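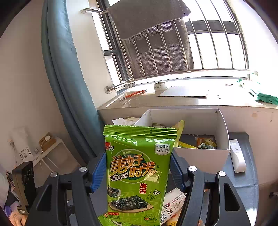 Photo: Paweena Thaweesak / Tramitero

Section 7. Setting Up Episode Reminders and Content Notices

This section explains how to follow a television drama in the Tramitero viewing guide and how to turn on notices for episodes that deal with difficult subjects. An account is required. Households that share one account should complete Section 6 first.

1. Open the guide and select Series.
2. Enter the title of the drama or its channel number. Notbridge, for example, is listed on channel 237.
3. Select Follow. The series is added to your list.
4. Choose when the reminder should appear. The default setting is at the start of the broadcast.

Note: Reminders follow the schedule supplied by the channel. If a finale is moved to a later hour, the reminder moves with it -- provided the device is connected.
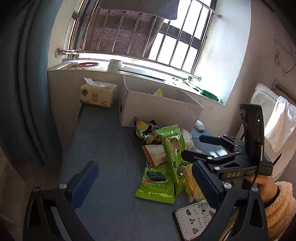 Fouzia Ansari
Technical Writer, Viewer Services

5. Return to the series page and select Content Notices.
6. Mark each subject for which a notice is wanted. The notice is shown before the opening titles and remains until it is dismissed.
7. Select Save.

Caution: Content notices are not a parental lock. An episode will still play after the notice is dismissed. To restrict viewing, set a PIN as described in Section 9.

Spoiler settings

Episode summaries are hidden by default for any series on your list. To display them, select Show Summaries. Cast lists remain visible at all times and may reveal a returning character.

Limits

Each account may follow up to 100 series. Ended series, such as Tomoana, continue to count toward this limit until they are removed.

If error 161 appears, the channel has not yet published its schedule. Wait until the evening update at 6 p.m. and repeat steps 2 and 3. Do not delete the series from your list, as saved notices will be lost.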